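I've been mad at my dining table for most of May, so bear with me.

My family has eaten dinner in shifts for as long as the kids have had schedules, and somewhere along the line I started believing that was fine. Everybody gets fed, right? Then my neighbor Houshang Daneshvar invited us over and put a pot of soup down in the middle of his table and just sat there, waiting, with his hands in his lap. He wasn't going to serve a drop until all 8 of us had a chair. My son was still outside looking at a bike. We waited for my son. The soup got cooler and the talk got better, and I went home in a very strange mood.

So here's my opinion, and I know it's an old-fashioned one: the sit-down weeknight dinner is worth a fight. I mean a real fight, with practice schedules and bosses and that group chat that wakes up at 6:30 every evening. I don't care much what's on the plate. Scrambled eggs count. Cereal counts, if everyone's having cereal.

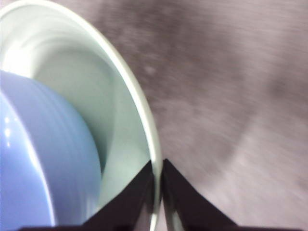

I grew up in Stulness, which had 2,606 people when I left (it was on the sign), and the whole town ate at six. You could have robbed the hardware store at ten past and walked home whistling. I hated it as a teenager. You had to put on a shirt and say something about your day, and my father would not accept "fine." But I can still tell you what my mother thought about the school bond and why my uncle quit the mill, and I got all of that over potatoes. What are my own kids going to remember? The hum of the microwave, probably.

People tell me there's no time, and I get it, I really do. My sister in Calbridge works nights and her husband works days, and for them dinner together is a thing that happens on vacation. I'm not going to wag my finger at her. She does breakfast instead – pancakes at 7 a.m., one of them in pajamas for bed and the other in a tie – and I think that's wonderful. Pick whichever meal you can get your hands on! What bugs me is families like mine, who could do it and don't, and who let a rehearsal or a rerun win every single time.

Then there's the table itself. Ours had turned into a mail depot. Coupons, a glue gun, a library book I'd already paid for. We ate on the couch because there was nowhere to set a fork, and I blamed the kids for it when half the pile was mine. Clearing it took me 2 evenings and one argument about a science project.
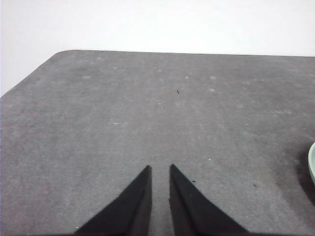 *A dark gray tabletop against a pale wall.*

We're up to 3 dinners a week now. The first one was awful, if you want to know. My daughter asked if somebody had died. My son ate in four minutes and then stared at me like I was holding him for ransom. By the second week they were arguing about whether a person could live on a boat, and they kept at it until the dishes were done. I'd like to get to four by the time school lets out, but there's baseball, and the coach likes to run late, so I may have to go have a word with him.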